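Keeping a small arm honest: Kavitha Amin on screws, servos and cable loops

Kavitha Amin has her sleeves pushed up before I've even sat down. She wants to show me a screw. It is a tiny black one, it came out of a servo horn last August, and she keeps it in a jar lid on her windowsill with others like it. "Every one of these was tight when I put it in," she says, delighted. "Every single one!"

Amin looks after the tabletop arm at the Gudthorpe workshop, a shared space above a row of shops where people come to learn electronics, sewing-machine repair and, for the past couple of years, robotics. The arm is a small one, built from servos, brackets and printed parts, and it spends its days picking things up and putting them down again while its users try out new ways of telling it to. Between users, it belongs to Amin.

She came to it sideways. Her first job was servicing knitting machines for a company called Civier, and she says the habits carried over completely. "A knitting machine tells you everything through your fingertips. You put your hand on the carriage and you know. With the arm I do the same thing. Power off, take hold of each joint, move it slowly through its travel, and feel. Is there grit? Is there a notch? Does it go loose in one spot? I can do the whole arm in 12 minutes and I haven't opened a laptop yet."

What is she feeling for? Mostly backlash, she says, the little bit of free play between the servo's gears and whatever is bolted to them. Some play is normal and she doesn't chase it. What she watches for is change. She writes a line in a paper notebook after each check, and if a joint that was fine last time now rocks under her thumb, she goes for the horn screws first, then the bracket screws, and only then starts to suspect the gears.

"People want it to be the gears," she says. "Gears are exciting, you get to order something. It's a screw, nearly always. You back it out, you clean it, one drop of threadlocker, you put it back and leave it alone overnight. And please, not on the screws that go into plastic – some threadlockers will crack the plastic, and then you really do have a repair."

The printed parts are her favorite subject, and she talks about them the way other people talk about tomatoes. The gripper housing has been through several versions. The early ones split along the layers near the screw holes, so she turned the part on its side in the slicer and printed it again with thicker walls. Color is whatever is on the spool. "I would love to tell you there's a system. There's a shelf, and I take what's on the shelf."

The test she likes best is also the plainest. A small cube, a shallow cardboard tray, and the same pick repeated until she trusts it.

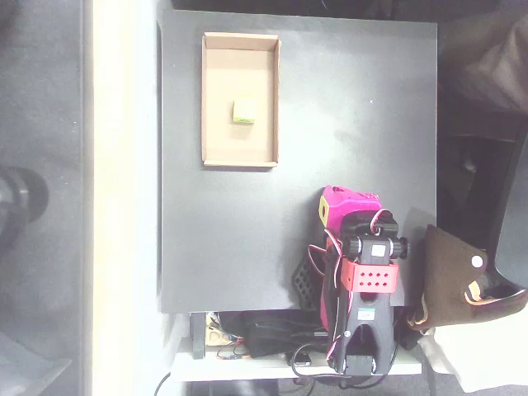
The arm at its board, with the test cube in the cardboard tray.

She runs the pick 50 times after any repair, however minor, and she stays in the room for all of it. I ask if that gets boring and she looks at me with real surprise. "No! That's the good part. You hear it before you see it. A servo that's working too hard has a sort of whine at the end of the move, when it should be settling. If I hear that, I stop and put my finger on the case. If it's hotter than I'd like, we're done until I find out why."

Often the why is a cable. Amin is strict about cables, and she has a rule she teaches to everyone who books the arm: move the joint to both ends of its range by hand and watch the wire, the whole wire, the whole way. There should be a loose loop at each joint, big enough that nothing pulls and small enough that nothing snags. A tight wire works like a spring, she says, and the servo fights it all day long. Then the connector starts to creep out of its socket, and somebody spends an afternoon rewriting software that was perfectly all right.

That somebody was once Padmavathi Annamalai, who teaches the workshop's evening class and laughs when the subject comes up. "Two days," she says from the next bench. "I had changed the whole timing of the messages. Kavitha came in, pushed one plug with her thumb, and went to make tea."

The two of them now share the setup work. Annamalai handles calibration, which on this arm means putting every joint in its middle position, recording that as the center, and checking the ends of travel so nothing is ever commanded into a hard stop. She redoes it whenever a servo has been swapped or a horn has come off its spline, and she is firm that a horn put back one tooth out will fool you. "It looks right. It moves beautifully. And it reaches past the cube every time, by the same amount. If the miss is always the same, go and look at your horns."

If the miss wanders, they go looking for something loose, starting from the base. Amin tightens from the bottom up, on the theory that a small wobble down there turns into a big one at the fingers. She has also learned to check the board the arm works over. It once shifted slightly when somebody cleaned it, and every saved position went with it. A couple of pencil marks on the shelf took care of that.

I ask about spares. She keeps 2 servos of each type in a drawer, already given their ID numbers and labeled, so a swap can happen in the middle of a class. There's a bag of horns, a bag of screws sorted by length, and a set of good hex drivers from Clavico that she doesn't lend. ("You may write that down.") She is less patient about the cheap keys that come in kits, which round off the screw heads and turn a short job into a long one.

The workshop's next plan is a second arm, to be built from scratch by the evening class using a bracket design drawn up by Gyamfi, a small engineering office down the road. Amin has already been through the drawings with a red pen. She wants access holes, so that a driver can reach every horn screw without taking the bracket off, and she has asked for somewhere to anchor the wiring at each joint. The parts list currently runs to up to 200 items if you count every washer, and she would like to be there when each of them goes on.

Before I leave she takes hold of the arm's wrist, power off, and has me do the same. I move it slowly one way, then back. I feel nothing at all and say so.

"Good," she says, and reaches for the notebook. "Now do the elbow."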